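Home | Topics | Index | Random article | Contribute

Demonstration gathering (robot learning)

Demonstration gathering is the patient, rather homely business of collecting examples from which a robot can learn a task. A person guides a machine through the job from start to finish, the machine's movements and the views from its cameras are saved together, and the saved run is later given to a learning program along with many others like it. A single run is usually called an episode or a demonstration, and a batch of them on the same task is called a set.

The idea will be familiar to anyone who has taught a child to tie a shoe. Explaining the loops in words gets you only so far, and sooner or later you take the laces in your own hands and go through it slowly, several times over, on different shoes. Learning programs of this kind are much slower pupils than children, and they need a great many more shoes.

Guiding the arms

There are several ways to lead a robot through a task. In the oldest, the person takes hold of the arm itself and moves it by hand, a practice sometimes called kinesthetic teaching. It is simple and pleasant to do, but the person's own hands and sleeves tend to wander into the camera views. A second way uses a pair of smaller arms, held by the operator at some distance, whose every motion is copied by the working arms. Others use hand controllers, gloves, or cameras that follow the operator's fingers. Each has its loyal supporters, and a good operator can produce fine work with nearly any of them after a few days of practice.

Two-armed work asks more of the operator than one-armed work does. The hands must agree on who holds and who moves, and an operator who is comfortable with either arm alone may still find the first mornings with both rather humbling.

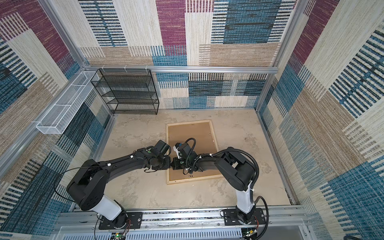
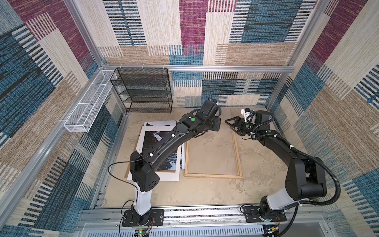

Choosing tasks is an art in itself, and a good set begins with objects that are cheap, safe to drop, and just awkward enough to be interesting. Household things are favorites for this reason. Flat items deserve a special mention, for they look easy and are often the hardest of all: a sheet of paper gives a gripper almost nothing to pinch. Photographic prints stacked on brown cardboard, with a light wooden frame lying next to them, make a good example of such a workload, as the two kinds of object call for quite different grips. A frame can be taken by one of its thin strips, while a print has to be coaxed up by an edge.

Variety and sameness

Those who gather examples spend much of their time deciding what should change from one episode to the next and what should stay put. Objects are commonly shifted and turned between runs, so that the program does not simply memorize one spot on the floor. The cameras and the arm mounts, on the other hand, are generally left alone for the whole of a set, and many groups mark their positions with tape or a pencil line.

The Gestley set, a modest collection of two-armed household tasks, is often used to show how this works in practice. Its first part holds 155 episodes, of which 137 were kept after review. The operators changed the starting layout after every 3 episodes, following a printed sheet, and worked in pairs, with one person guiding and the other resetting the objects. Keith Tuhiwai, who wrote the notes that go with it, advised newcomers to leave small fumbles in the record so long as the operator recovered from them, on the view that a program which has never seen a slip will have no notion of what to do after one. The later Ivley set took the opposite course and kept only clean runs, and people still argue cheerfully over which was wiser.

Review and labeling

After a session the episodes are played back and sorted. Runs with missing camera views or a stalled arm are put aside. The rest are given a short written label, such as "pick up the frame," and the idle moments at the beginning and end are usually trimmed. It is slow work, best done on the same day while the operator can still remember what went on.

Related articles
Bimanual manipulation
Episode (robot learning)
Gestley set
Imitation learning
Irau controller
Ivley set
Kinesthetic teaching
Kırmızıgül layout sheet
Parallel gripper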